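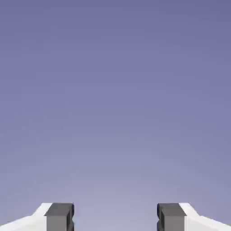 Unplanned Motion: A Fault Report on the Nilter Pick-and-Place Simulation

Final report, Robotics Group Project
Submitted Tuesday, January 26, 2021

1. What we set out to do

The project brief asked for a simulated arm that could pick up a block and put it down somewhere else. We called our system Nilter, after a typing error in the first commit message that was too much trouble to change. The plan was to train a controller on a set of scripted demonstrations, using only the view from the camera mounted on the wrist, and to have the whole thing finished well before the deadline. We did train a controller.

This report is mostly about the fault that took up the second half of the project. Our supervisor suggested that a well-described failure would be worth more marks than a badly described success, and we have taken that advice further than was perhaps intended.

2. The setup

The arm has a parallel-jaw gripper with two fingers that open and close together. The wrist camera looks out past the fingertips, so the tips always sit along the bottom of the picture and whatever the arm is pointing at fills the rest. The simulator ran on a shared departmental machine called Buenaventura, and the control code ran in a separate process that we called Cina. The two exchanged messages over a local socket. Splitting them up was meant to make Nilter easier to move to a real arm later on.

The block, the table and the target tray were all loaded from one scene file at the start of each episode. Everything outside the scene file is a plain purple gradient, the simulator's default background. We mention the colour because we came to know it well.

3. The fault

We collected 3,025 episodes between September and the end of term. An episode counted as a success if the script reported that the block was in the tray. By this measure the scripted controller was doing superbly, and we said so in our interim presentation, with a graph.

The trained controller then did something odd. On being switched on, it lifted the arm away from the table, tipped the wrist back until the camera saw only background, opened the gripper and stayed there. It did this smoothly and with every sign of confidence. We first assumed that we had a minus sign wrong, and spent a week looking for it. We found one, corrected it, and the arm did the same thing slightly faster.

Only then did anyone look at the training images themselves, as opposed to the folder they were in. A great many of them held the two fingertips, wide open, and a lot of purple. Of the 3,025 episodes, 2,437 turned out to be usable. The rest had been recorded with the arm staring into the void, and nearly all of those were marked as successes.

4. Finding the cause

There were two separate faults, each fairly harmless alone.

The first was in the reset. At the end of an episode Cina sent the arm to a home position and the simulator reloaded the scene. If Buenaventura was busy with somebody else's work, the home message could time out. Cina then fell back on a default set of joint angles, which were all zeros. We had never checked what all zeros looked like. It is a perfectly valid pose in which the arm points up and away from the table.

The second was in the success check. It read the block's position from a variable that was updated only when the scene finished loading. When loading was slow, the variable still held the position from the previous episode, and in the previous episode the block had usually been in the tray. The check passed, the episode was saved and the script moved on, pleased with itself.

The bad episodes were also longer than the good ones, as the script waited for the full time limit before writing the file. They therefore supplied far more images each than a normal run. Our controller had learned that the surest route to success was to look at the sky and let go of everything. Given the data, we find it hard to argue.

5. Could it have hurt anyone?

In simulation, no. The worst injury was to the graph. We had, though, been offered an afternoon on the department's teaching arm, a Plellemex, and had booked it before we understood the problem. The plan was to run the trained controller on it directly.

We worked through what would have happened. The move to all zeros was sent as a single position command with no speed limit of its own, and from the normal working pose it would have carried the wrist through the space where a student stands to reach the keyboard. If the gripper had been holding something, it would have let go of it at the top. The arm has its own protective stop, and we would like to think it would have tripped. We did not want to be the ones to find out, so we cancelled the booking.

6. What we changed

The all-zero fallback has gone. If Cina gets no valid home position it now stops and prints an error, which is loud, red and mildly rude.

The success check waits for a message confirming that the new scene has loaded, and compares the episode number on both sides.

All motion commands pass through a filter that limits joint speed and refuses any pose outside a box above the table.

After every batch, the script saves 12 images picked at random on to a single page, and one of us has to open the page and type a sentence describing it before the next batch will start. This has been the least popular change and has caught the most mistakes – 11 so far, including a table loaded upside down.

7. Results after the fix

We retrained on the usable episodes. The controller now reaches for the block on most attempts and picks it up on rather fewer. It has a habit of closing slightly to the left of where the block is, which we believe is a camera calibration problem and would have investigated with the weeks we spent on the minus sign.

It has not looked at the sky since. The retrained version has only been run in simulation, and we do not think it should go on a real arm until the speed filter has been tested separately, with the power to the joints off and then at the lowest setting.

8. Notes for whoever takes this over

The old dataset is still on Buenaventura in a folder marked "final". Please do not use it. The cleaned set is in "final_2". The reset code is commented in more detail than anything else we have written, and the joint limits are in a single file at the top level. If the arm stops and the message is rude, check the load on the machine first.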